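Home | News | Visits | Members | Contact

Print this page | E-mail this page

A visit to Femby in Eststead: robots at the sorting tables

Report from the July visit of our members' group
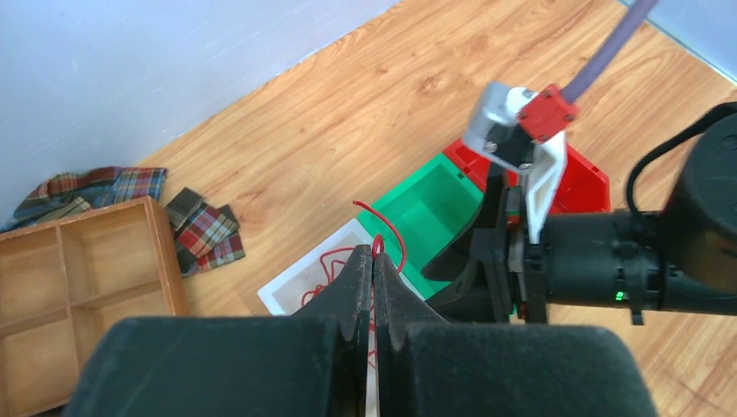
Femby is a small company which takes apart and sorts returned goods. Shops and offices send back boxes of mixed things, and Femby decides what can be sold again, what goes for recycling and what must be thrown away. The building is in the east part of Eststead, behind the old bus depot, and it is not easy to find. The sign on the street is still the one of the former owner. Our group met at the side door at 9 in the morning, and we received blue visitor badges and a pair of safety shoes each. My shoes were one size too large, but for the walking we had to do it was all right.

I wanted to see this place for a long time. In my own work I plan shifts for a packing hall, and we discuss every year if we should buy robots. Usually I see robots only at fairs, where they have a clean stand and lift the same cube all day. At Femby they stand between the other tables, in a hall where people are doing their ordinary work.

The first part of the tour was the receiving area. It is completely manual. The boxes are opened with a knife, the packing material goes in a large cage, and the content is divided in a first rough sorting: textiles, small electrical parts, cables, household things, and a group which they call "questions." The people in receiving told us that the questions have become more every year, because the customers put everything in one box now. No machine is planned for this area. The supervisor said that they tried a scanner system from another company, but it was stopped after one spring.

After receiving we went to the sorting hall. Two of the tables there have robot arms, and the others are for hand work. The robot tables were installed by Fahmy, a firm which also does the service and the training. The arms work with soft and difficult things, for example cloths and thin cables, which must be picked up and put into bins or compartments. I was surprised by this choice. I would give the robot the hard, square things first. The explanation was simple: for the square things Femby already has a good method, and one person does it quickly. Cables and cloths are the work that everyone tried to exchange with a colleague. You bend over the table for hours and pull loops apart, and at the end of the shift the fingers and the neck hurt.

A large part of our questions was about the people. Before the change, the cable and cloth tables were a fixed post. Now there is a new task, which is called "table lead." The table lead prepares the bins, looks at the picks, helps when an arm does not get hold of something, and writes down what kind of item made the problem. The task rotates, and a person does it for two hours and then goes to another table. At the beginning it was planned for a whole shift, but the workers asked to change this. They said that watching is more tiring than sorting, and after some time you look but you do not see anymore. I found this a very useful remark, and I wrote it in my notebook for our own planning.

The pay question was also asked, not by me. The table leads get a small addition for the hours at the robot table. Some of the older workers did not want to take part in the training at first. One woman told us openly that she thought she was teaching the machine to take her place. She is now a table lead also, but she said that she still thinks it on some days. Our host did not interrupt her, and I respected this. He explained that no one was dismissed after the installation, but that two persons who retired were not replaced. So it is not correct to say that nothing changed in the number of people.

The robots are slower than a practiced worker. Femby does not hide this. With tangled cables, a good sorter with two hands is clearly faster. The advantage, as they explained it, is that the work can continue in the break and in the early evening, and that people are free for the "questions," where they are really needed. I would have liked to see numbers for this, but the company does not give them to visitors.

The noise in the hall was lower than I expected. Near the robot tables you could talk in a normal voice. What disturbed me more was the floor marking, which has been moved several times, so that there are old yellow lines and new yellow lines and you are not sure which you must follow. The workers know it, of course.

We finished in the canteen with coffee and a short presentation about Midum, the planning program Femby uses for the rotation of the tasks. It was a bit long for the end of a morning. The useful part was that workers can exchange their table hours in it by themselves, without asking the supervisor. In our hall this still goes with a paper list at the door.

For members who want to go with the next group: bring a warm jacket, as the receiving gates stay open. Parking is possible only on the street. Taking the bus to the old depot is better, and from there it is a short walk along the fence.

Related items

Registration for the autumn visits
Report: an evening at the Eststead recycling yard
Shift rotation in small companies: notes from the members' meeting
Safety shoes for visitors: please send us your size
Older visit reports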